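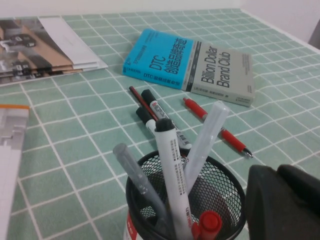 A morning among the beans: the Flarnimside open day

Flarnimside dries, cans and seals food meant to be eaten long after everyone has forgotten buying it. Once a year, in May, they let the public walk through the plant in Lallatano. I own a closet full of their lentils and figured I should see where they came from.

The parking lot told me what kind of crowd to expect. Half the visitors had come in minivans with kids and wanted free samples. The other half had come in trucks with very serious tires and wanted to talk about oxygen absorbers. I had come in a hatchback with a granola bar wrapper stuck to the dashboard and wanted both.

At the door you get a hairnet, a pair of paper shoe covers and, if you have a beard, a second hairnet for your chin. A man ahead of me argued that his was stubble. He lost, and wore the thing with great dignity for the next two hours.

The drying hall

Our group of 11 was led by Upendo Mabula, who runs the day shift and has clearly answered the question "but does it go bad?" more often than any person should have to. Her answer is that everything goes bad, it's a matter of who gets there first, you or the air.

The drying hall smells like soup. It isn't any soup in particular, more the idea of soup, and it stays in your jacket. Carrots go in at one end of a long tunnel looking like carrots and come out the other end looking like aquarium gravel. We were each handed a few pieces. They taste sweet for a second and then they take all the moisture out of your mouth and keep it. Mabula said the trick is to soak them first. She said this after we had eaten them.

What I hadn't understood, in all my years of stacking pouches in a closet, is how much of the work is about cutting. If the pieces aren't the same size, the small ones turn to dust while the large ones are still soft in the middle, and a soft middle is what ruins a batch. One whole line does nothing but kick out lumps of potato that are too ambitious. The rejects are sold as animal feed, so somewhere near Lallatano there are pigs living very well on scalloped potatoes.

I asked about the lentils. They don't dry the lentils, which arrive dry. They put them in a pouch. I have been paying extra for a pouch.

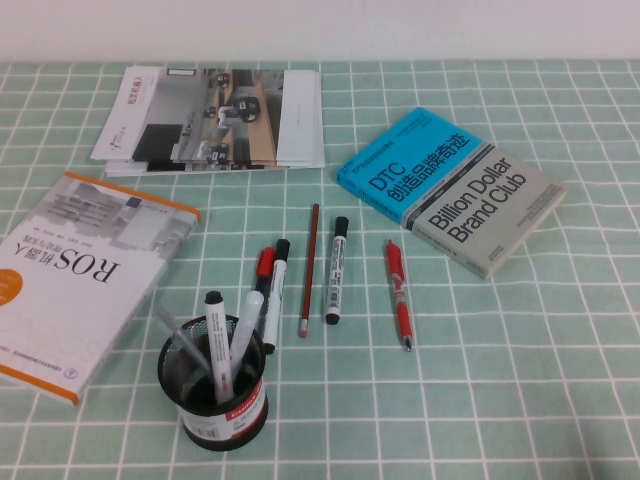

To be fair to the pouch, it is a very good pouch. It has layers, and Mabula got a little poetic about the layers. She folded one back and forth a dozen times and then filled it with water to show us it hadn't cracked. Light is kept out, air is kept out, and mice are kept out for as long as the mice aren't really trying. If you have mice who are really trying, she recommends a metal can or a bucket with a proper lid.

The serious-tires half of the group had a lot of follow-up questions at this point, and the tour ran late.

The cracker room

Next came the Leketti, the plant's own hard cracker, sold in tins. I had never bought one and now I know why. It is flour, water, salt and a little fat, baked until it gives up. The recipe hasn't changed in 29 years, and a framed copy of it hangs by the oven like a diploma.

We were invited to bite one. A boy in front of me asked if he could have a hammer and was told, kindly, that hammers were not allowed in a food area. Dipped in coffee for eight minutes, a Leketti becomes something like a cookie. I timed it. At five minutes it was still a building material.

The lab upstairs

My favorite stop, and the one most of the kids skipped in favor of the sample counter. Chepkoech Mbwambo keeps the storage library, a cool room with shelves where packages from past batches wait their turn to be opened, cooked and eaten by people who are paid to be polite about it. They score the food for smell, color, texture and something called "willingness to continue."

White rice does well. Brown rice does badly, on account of the oil in the bran, and she said this with real regret, like someone discussing a nephew. Powdered milk starts to taste of cardboard long before it looks wrong. Dried beans will keep more or less forever, except that the very old ones refuse to soften no matter how long you boil them, so you may be the proud owner of a lifetime supply of beans and need a lifetime's supply of fuel to go with it.

Her advice for ordinary people was short. Write the date on things in large numbers. Put the new stuff behind the old stuff. Store what you would eat on a normal night, and then eat it on a normal night, and buy more. I nodded along while thinking about a can of pumpkin at home that has moved apartments with me twice.

Somebody asked what she keeps in her own pantry. Peanut butter, she said, and she goes through a jar too fast for shelf life to come up.

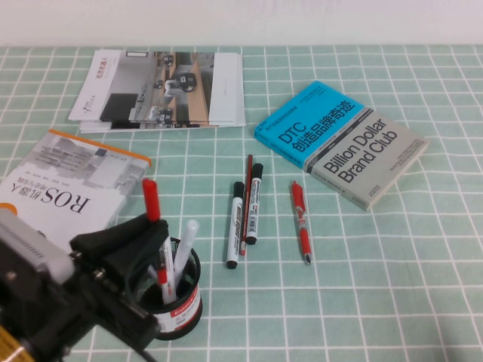
The gift shop, and how to visit

The tour drops you into the shop, as tours do. It sells everything you have just seen, plus Okoth instant porridge, made by a company down the road, which was the best thing I ate all day and which the Flarnimside staff recommended a little too quickly. I bought two boxes. I also bought a tin of Leketti, out of something like respect.

If you go, arrive before 10 a.m. Each morning is capped at 40 people, and by the time I left there was a line at the gate. Entry is free and the hairnet is yours to keep. Closed shoes are required, and they do check. The stairs to the lab are steep, but there's an elevator past the restrooms if you ask at the desk. Bring a bottle of water for the carrots.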